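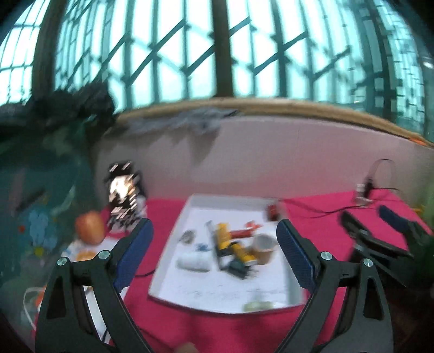

I've been going back and forth between two sets of fingers for our hand-held grippers since December, and this folder is where I finally put the results. The fingers are the open black kind with triangular cutouts, and all I wanted to know was which pad to put on the inside of them. The dark blue textured pads are the Maddocks ones, and they're my favorites so far. The Tratlow pads are smooth and a bit thicker, and they have their fans (I'm just not one of them!). Most of my trials were tray work on a pink tablecloth, with a paper cup, a small red can and whatever else fit in the white tray.

What's in the folder

193 clips, split into 2 subfolders, one per pad type. Each clip is one try at picking something up and setting it down again. There's also a file called notes.txt, which is me typing quickly between tries, so please forgive the spelling. Last update: Jun 10, 2019.

How I ran it

Same fingers, same camera mount, same Virkent logging box for everything. I swapped pads after every 8 tries so that my arm getting tired wouldn't count against one of them. I did squeeze harder with the smooth pads once I stopped trusting them – you can hear me grumble about it in the audio.

What I think so far

Paper cups are the real test. The textured pads let me hold one lightly without crushing the rim, and with the smooth ones I kept either dropping it or denting it. For cans I couldn't feel much of a difference. Small flat stuff is a pain with both!

Known problems

The fisheye view bends straight edges a lot, so don't measure anything off the raw video. Fast moves blur. A few clips have the wrong pad name in the log and I'm still fixing those.

Using it

Unzip, then open any clip with the Stitunex viewer or a normal video player. You only need the viewer if you want the finger opening plotted next to the video. If you try a third kind of pad, send me your clips and I'll add a subfolder for them.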